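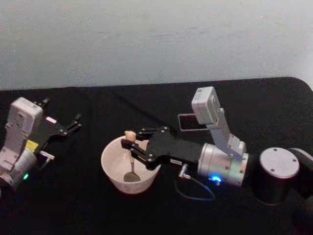
Reading time: 2 minutes

Unit 4. Teleoperated demonstrations: the two-arm bowl and spoon task

Read this before the Troltell lab session in February. Notation follows Unit 3.

4.1 Terms

An episode is one recording of one attempt, from the start pose to the operator's stop signal. It holds joint positions, gripper opening and all camera streams on a common clock. Kinesthetic teaching means the operator moves the arm by hand. In teleoperation the operator moves a separate input device and the arm follows. This unit uses teleoperation only.

4.2 Grasp choice

The spoon stands steeply in the bowl, and the right gripper holds the handle just below the knob. A grasp at this height keeps the fingers above the rim. Lower grasps bring the finger plates close to the bowl wall and are a common source of contact faults. The left gripper stays open and points toward the bowl.

4.3 Recording rules

Move at a steady pace. Pauses longer than a second are learned as part of the task.
Do not correct a missed grasp more than once. Stop and mark the episode as failed.
Vary the bowl position between episodes, not during one.
Keep failed episodes. They go in a separate folder.

4.4 Data volume

Each group records 100 episodes. The Fendska set used in Unit 5 has 1000, recorded on the same task with a different bowl. Episode 19 of that set has a clock error on the left wrist camera and should be skipped.

4.5 Exercise

Plot gripper opening against time for three of your own episodes. Mark the closing point on the handle. Explain any difference in closing time between operators.

Reading: Tarnmont lab manual, chapter on input devices.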